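데크빌 공용창고 분실물 선반, 1년 만에 913건… 주인이 찾아간 우산은 3개

데크빌 상가 지하 공용창고에 쌓인 분실물이 지난 1년 동안 913건에 이른 것으로 집계됐다. 상가 관리사무소가 1월에 입주 점포들에 돌린 안내문에 따르면 그 가운데 가장 많은 품목은 예상대로 우산이었고, 가장 적게 돌아간 품목도 우산이었다. 1년 동안 주인이 직접 내려와 찾아간 우산은 모두 3개다. 관리사무소는 이 가운데 하나가 다음 날 다시 접수됐다고 덧붙였다.

분실물 보관은 원래 각 점포의 몫이었다. 음식점은 계산대 밑에, 미용실은 수건장 위에, 학원은 신발장 맨 아래 칸에 알아서 모아 두던 것을 재작년 가을 지하로 한데 합쳤다. 한곳에 모으면 찾기 쉬울 것이라는 판단이었다. 찾기는 쉬워졌는데 찾으러 오는 사람이 줄었다. 지하로 내려가는 계단이 주차장 끝에 있고, 표지판에는 지금도 '기계실'이라고만 적혀 있다.

관리사무소가 공개한 목록은 읽는 재미가 있다. 한쪽만 남은 무선 이어폰, 도수가 꽤 높은 안경, 포장을 뜯지 않은 국수 선물 세트, 볼링공, 결혼식 답례품으로 보이는 수건 묶음이 나란히 올라 있다. 볼링공은 상가에 볼링장이 없다는 점에서 입주 상인들 사이에 여러 추측을 낳았다. 안경은 주인이 어떻게 집까지 갔는지가 화제였다. 목록의 비고란에는 '냄새 남'이라는 세 글자만 적힌 항목도 있는데, 품명은 '가방(중)'이다.

보관 방식도 입길에 올랐다. 현재 규정으로는 접수일부터 6개월을 보관한 뒤 처분하게 돼 있으나, 접수일을 적은 종이 꼬리표가 습기에 떨어져 언제 들어온 물건인지 알 수 없는 경우가 적지 않다. 꼬리표가 떨어진 물건은 떨어진 것을 발견한 날을 접수일로 삼는다. 규정대로라면 꼬리표만 꾸준히 떨어져 주면 영원히 보관되는 물건이 생길 수 있다. 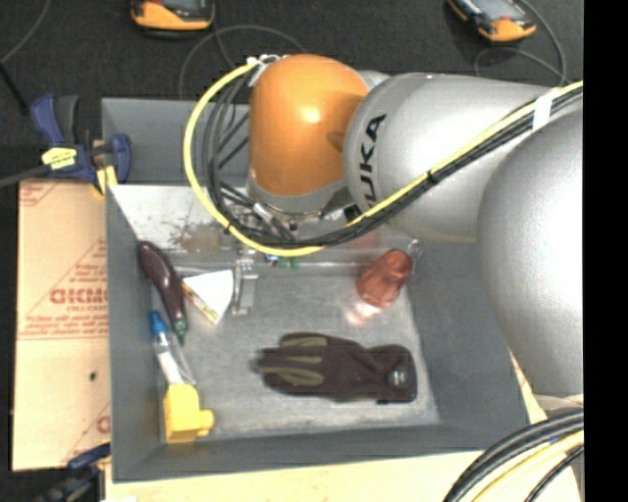
관리사무소는 올해부터 새 꼬리표를 쓰기로 했다. 문구 도매업체 좀덴에서 비닐 꼬리표 1,106장을 들여왔고, 품목별로 색을 나눴다. 전자제품은 파랑, 의류는 초록, 우산은 빨강이다. 빨간 꼬리표는 벌써 부족하다. 추가 주문이 도착할 때까지 우산에는 초록 꼬리표를 달고 빨간 펜으로 '우산'이라고 쓰는 임시 방안이 시행 중이다. 물건을 보면 우산인 줄 알 수 있지 않으냐는 의견이 있었으나, 접힌 양산이 우산인지 의류인지를 두고 회의가 길어지면서 일단 쓰는 쪽으로 정리됐다.

6개월이 지난 물건의 처리는 더 복잡하다. 지금까지는 쓸 만한 것을 골라 인근 재활용 가게 '원익'에 넘겨 왔다. 지난해 넘긴 물건은 866점인데, 원익 쪽은 우산을 더는 받지 않겠다고 알려 왔다. 가게 앞 우산꽂이가 이미 가득하다는 이유다. 이 가게에도 손님이 두고 간 우산이 있고, 그중 일부는 그 가게에서 산 우산이라고 한다. 결국 상가에서 잃어버린 우산이 가게를 거쳐 다시 분실물이 되는 셈인데, 이를 순환 경제로 볼 수 있는지에 대해 관리사무소는 답변을 내놓지 않았다.

입주 점포 가운데는 자체 대책을 세운 곳도 있다. 2층의 카페 아란시비아는 비 오는 날 계산대에 '우산 챙기셨나요'라는 안내판을 세웠다. 효과가 좋아 우산 분실은 눈에 띄게 줄었다고 한다. 대신 손님들이 우산을 챙기느라 휴대전화를 두고 가는 일이 늘어 안내판 아래에 작은 글씨로 '휴대전화도'가 추가됐다. 최근에는 그 밑에 누군가 볼펜으로 '텀블러도'라고 적었다. 카페는 이를 지우지 않고 그대로 쓰고 있다.

상인들 의견은 갈린다. 예전처럼 점포마다 보관하자는 쪽은 손님이 물건을 잃어버리면 어차피 그 가게부터 전화한다고 말한다. 실제로 점포가 전화를 받고 지하에 내려가 확인한 뒤 다시 전화를 거는 데 평균 20분 가까이 걸린다는 것이 이들의 주장이다. 지하 보관을 유지하자는 쪽은 주로 수납공간이 좁은 점포들로, 볼링공을 누가 맡을 것이냐는 물음에 반대편이 아직 답하지 못하고 있다는 점을 든다.

절충안으로는 일주일은 점포에, 그 뒤에는 지하에 두는 방안이 거론된다. 이 경우 꼬리표를 점포에서 다는지 지하에서 다는지를 정해야 하고, 날짜를 어느 쪽부터 세는지도 새로 정해야 한다. 안내문에는 이 대목이 '추후 협의'로 적혀 있다. 재작년 안내문에도 같은 표현이 같은 자리에 있었다.

관리사무소는 계단 앞 표지판을 이달 안에 '기계실·분실물'로 바꿀 계획이다. 분실물을 찾으려는 방문객은 오전 10시부터 오후 5시까지 1층 관리사무소에서 열쇠를 받아 내려가면 된다. 점심시간인 정오부터 한 시간은 열쇠를 내주지 않는다. 여벌 열쇠는 지난 장마 때 없어졌고 아직 분실물로 접수되지 않았다.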